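Robots and Work, Session 4
Instructor: Bernice Quartey
Can a machine do the chores yet?

Short answer for tonight: a few of them, slowly, if somebody sets up the room first.

Start with the Kastska reading. The company reports 3,000 trials of putting items on shelves. Ask what counts as a trial. Was the item always in the same spot? Who put it back afterward? Leung's reply (Fung-ping Leung, in your packet) makes the point that a high score on one bottle tells you very little about a pantry.

Simulation deserves the same suspicion. Trials are cheap there, and nothing sticky ever gets spilled unless a programmer adds it. A bottle and a shelf on a table make a fair first problem — I have no quarrel with that. My quarrel is with the press release.

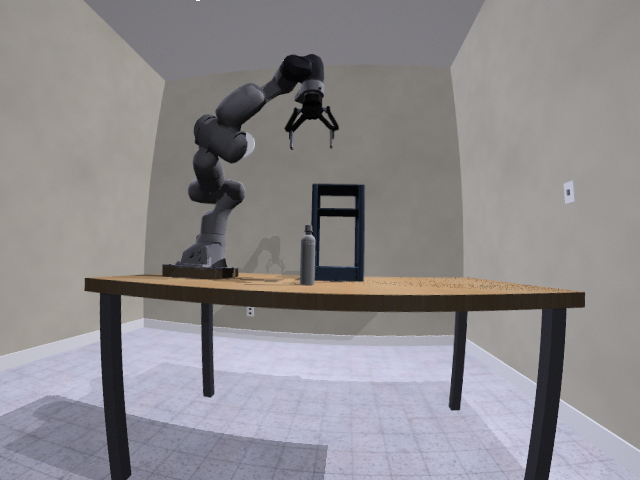 Compare a stock clerk at the Hemville store, who faces dented boxes, torn labels and customers reaching past her. She does not get a reset.

For next time: read Llewellyn, chapter 2, and time yourself putting away groceries. Mine took around 30 minutes, with interruptions. Bring your list of the interruptions.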